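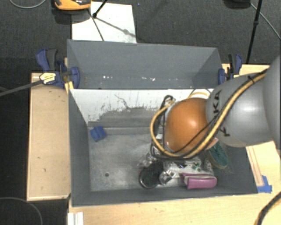

WENTHORPE, 2nd July

Elcombe Opens Equipment Planning Program to Smaller Packing Businesses

Elcombe is delighted to announce that its equipment planning program, which until now has been open only to existing customers, will take applications from any small packing or order-fulfillment business in the Wenthorpe and Skorkum areas that is thinking of buying its first robot arm and would like some company while it works out the budget.

The program grew out of a great many conversations (some of them very long, and most of them over coffee) with owners who had saved up for an arm and then found that the arm was only the start of the shopping list. There are bins to think about, and clamps to hold them in place, and a table, and cables that have to follow the arm wherever it goes, and the tool on the end of it all. Mixed goods bring questions of their own. Clear packaging, a small block and a brush or sponge can all end up in one bin, and a buyer ought to know before signing anything which of those items matter most to the business.

"People come to us with a price in their heads, and it's nearly always the price of the arm," said Nima Esfahani, who leads the program at Elcombe. "We love that they're excited, and we don't want to spoil it one bit! But we'd much rather sit down together in May and talk about spare cables and floor space than have that talk the following winter, when the money has all been spent."

Each business accepted will receive 4 planning sessions spread over 19 weeks, beginning with a visit to its own packing area and ending with a written budget it can take to its bank, its partners or whichever supplier it likes. There is no obligation to buy from Elcombe. The fee is $2,000 per business, payable in 2 parts, and it covers the sessions, the visit and a copy of the Elcombe planning workbook, newly revised with a longer chapter on upkeep and training.

Among the first to go through the program was Zervas, a family-run mail-order firm in Skorkum, where operations manager Saeed Nikzad had been putting off the decision for quite a while.

"I brought my own spreadsheet and I was rather proud of it," said Nikzad. "By the second session we'd added a whole page for the things around the robot, and moved our purchase back a season so we could afford to do it properly. My sister does our books, and she has been a good deal more cheerful ever since."

Applications are open now through the Elcombe office in Wenthorpe. Owners are warmly invited to bring along a box of the goods they pack most often, together with any quotes they have already received, however early or untidy those may be.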